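# 方块地毯的第二个十年

办公楼地面用方块地毯，图的是可换。一块坏了换一块，不必整间揭起。可是真正按这个思路维护的楼并不多，多数物业的做法仍是等到整层发灰，再一次性更新。

本刊走访的一处办公楼共四层，二层铺的是灰色条纹簇绒方块，边长600毫米，供货方为 Greltino。铺装面积不大，报修记录却有147条，其中近400块地毯被移动或更换过，一条记录往往涉及好几块。翻看记录，磨损只占少数，较多的是翘边、错缝和胶带残留。

## 纹向

条纹类产品的背面印有箭头，指示绒头方向。同向铺设时，条纹连续，接缝不明显，但批次间的色差会显出来；相邻块转九十度的铺法能掩盖色差，代价是房间看上去较碎。深浅灰相间的横向条纹对灰尘和浅色线头有一定遮蔽作用，对反光物则没有。透明胶带贴在上面，斜光下很容易看到。

补换时最常见的错误是只对尺寸、不对箭头。新块放进去严丝合缝，站远几步就能看出一个方框。Vernov 的铺装手册建议每个批次至少留存两箱备件，与使用中的地毯轮换，先从柜子底下、墙角等处取旧块补到走道，新块放到不显眼的位置。这样做费工，色差却小得多。

## 胶带

地面贴胶带的理由很多：定位家具、固定线缆、划分区域。问题在于停留时间。普通透明胶带的压敏胶在绒面上放置数周后会向绒根迁移，揭起时基材走了，胶留下。残胶吸附灰尘，形成边缘清楚的深色条块，吸尘无效。

处理顺序如下：

1. 沿条纹方向缓慢揭起，角度尽量贴近地面。
2. 残胶处用冰袋冷却，待其变脆后以钝刮板刮除。
3. 剩余部分用白布蘸少量溶剂型除胶剂点按，不要来回擦。
4. 清水点按，吸干，顺绒向梳理。

除胶剂应先在备件上试用。沥青背衬遇溶剂会软化，用量宁少勿多。Kurup 出过一种低粘布基胶带，专供地毯临时标记，单卷价格较高，揭除后基本不留胶，短期使用值得考虑。

## 翘边

方块地毯通常不满胶，只用防滑胶或连接贴片。翘边多出现在门口和转椅下方，原因常在基层：自流平未干透，或旧胶未清。只在表面压重物，几天后还会再翘。正确的做法是揭起四块，检查基层，清理后重新布贴片。该楼六月计划重做二层北侧，改用 Jumetti 的贴片系统，预算中备件与人工各占一半左右，施工安排在下班以后。

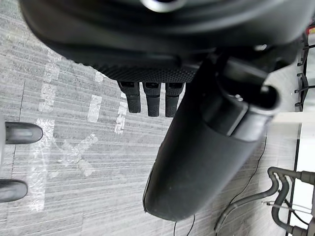
吸尘频率也应写进维护合同。走道每日一次，工位区隔日一次，使用带滚刷的机型，先横后纵各走一遍，最后一遍顺绒向收尾。抽洗每年一至两次，洗后须通风至背衬干透再恢复家具，椅脚下垫隔离片，以免锈迹渗入绒面。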